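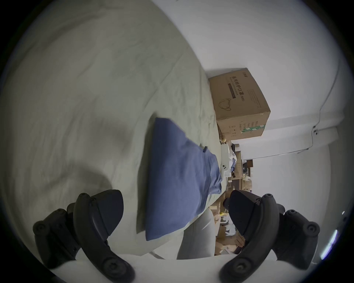

A bed with a pale gray-green sheet and a blue pillow, and a carton printed for N95 medical masks up against the wall.

Undolthorpe's spare room swap fills up in its first week

By Marwa Kettani
2026-01-14

I have slept on a lot of bad guest beds in this town, so when the Undolthorpe library said it was starting a spare room swap I signed up before I'd even finished my coffee. Turns out I wasn't alone. The sign-up sheet was full by the end of the first week, all 36 places, and there's a waiting list now.

The idea is simple enough. You pick one room in your house that has turned into the place where stuff goes (you know the one), and you get paired with another household that has one too. You spend a Saturday morning at their place, they spend the next one at yours, and by the end each of you should have a bed that a visiting aunt could sleep in. Whatever neither house wants goes to the swap shelves in the library's back hall.

Hicham Hamdy runs the thing from the library's front desk, in between everything else he does there. He told me he'd been expecting a dozen replies, tops.

"People came in and wanted to tell me about their rooms," he said. "One man talked to me for the whole of his lunch hour. He has a canoe in there."

I was hoping to be matched with the canoe, but no luck! My partner household is over on Dundel Street, and they've asked me to leave their names out of it, fair enough. Their trouble is cartons. Mine is bedding: three duvets and not one cover that fits any of them.

We talked for a good while about beds, and what you're supposed to do with the top of one when it's the only flat surface in the room. My own spare bed has held tax papers, a sewing machine and, for most of last May, a disassembled bookcase. The Dundel Street people keep mask cartons, the big kind with the drawing on the front, and they've been using them for everything from winter hats to phone chargers. Sturdy boxes, I'll give them that. But once a box like that lands on a bed it tends to stay put, and then some little gadget gets set down beside it, and then it's March.

Hamdy has put together a one-page sheet for everybody taking part, and I liked it because it's short. Start with the bed. Strip it, put on a clean sheet, one pillow, and then don't set anything down on it for the rest of the morning. Boxes go on the floor by the door, and each one gets opened, even if you're sure you know what's inside. Small loose things go into one bowl, and you deal with the bowl last, sitting down.

He also wants people to write what's in a box on the side of it, in thick marker, over whatever was printed there before. I asked if he does this at home. He laughed and said he has one carton marked "cables, maybe."

The money side is small. The library got $808 from the Morsy Fund, a local pot that usually pays for garden tools and park benches, and that covers the shelves, a stack of markers and a van for one afternoon. Wondard, the hardware store on the corner of Mill Road, is lending hand trucks for the weekend if you ask at the counter and leave a license.

There was a bit of grumbling at the counter while I was there. A woman ahead of me in line said she didn't see why she should let a stranger look in her closets, and I get that. Hamdy told her closets are off limits unless you say otherwise, and that you can quit after the first visit with no hard feelings. She took a form home with her. I don't know if she filled it in.

Undolthorpe has 2,324 people and, if my street is anything to go by, nearly as many extra blankets, so the one thing the shelves can't take right now is bedding. Pillows are a no as well, for the usual reasons. Books, lamps, small appliances with their cords, picture frames and clean empty boxes are all fine. Mattresses have to go through the town's regular pickup, and the library can't help you with those.

The first round of visits starts this Saturday at 9 a.m. and most pairs should be finished by noon, though the canoe may take longer. If you missed out, Hamdy is keeping names for a second round in the spring. You can leave yours at the front desk or phone it in during opening hours. He'd like a line or two on what kind of room you've got and how many stairs there are up to it.

I'm on Dundel Street first, then they come to me the week after. I have already bought the marker. I have not gone near the duvets.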